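The Office of Tenancies at Preltport received the notice in December. It stated, in two paragraphs, that the Clovmont Building would be returned to the harbour authority, and that all remaining occupants were asked to confirm their departure in writing.

The Registrar read it twice and placed it in the tray marked Pending. According to the ledger, the Clovmont had 114 rooms. Letters of departure had been received for all but two of them.

The first was held by the firm of Hiller, which had dealt in marine insurance and had not replied to correspondence for some years. The second was held by a tenant whose name had been entered in the ledger in green ink, then covered by a careful blot. The rent on it was paid at the start of each quarter, always in full and always before noon.

The Registrar wrote to both. The letter to Hiller came back unopened. The letter to the second tenant was answered the next morning, on good paper, in a steady hand.

"The tenant acknowledges the notice," it read, "and wishes to record that the lease, under the Chávez Rules, runs for 100 years. The tenant further wishes to record that the harbour can be heard from the corner, when the wind is right."

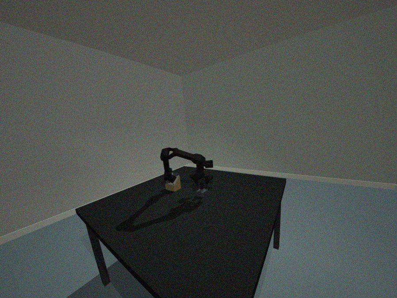

*The corner of the room, with the black table.*

The Registrar consulted the Rules, which were kept in the basement and smelled of salt. The lease was valid. It had, by the Registrar's reckoning, a single winter left to run.

No procedure existed for such a case. The harbour authority was informed that the return of the building would be delayed – the word "regrettably" was typed, considered and removed. The authority replied with a form, and the form was filed.

In the last week of the lease, the Registrar walked down to the Clovmont after hours, carrying the ledger under one arm. The stairwell lamps were lit as far as the third landing. The Registrar went on past them, one hand on the rail, and stood for some time outside the door.

The wind had moved around to the east. From within came the long, low sound of a ship asking for its berth.

The Registrar opened the ledger against the wall, found the line with the blot, and wrote beside it: *In occupation.*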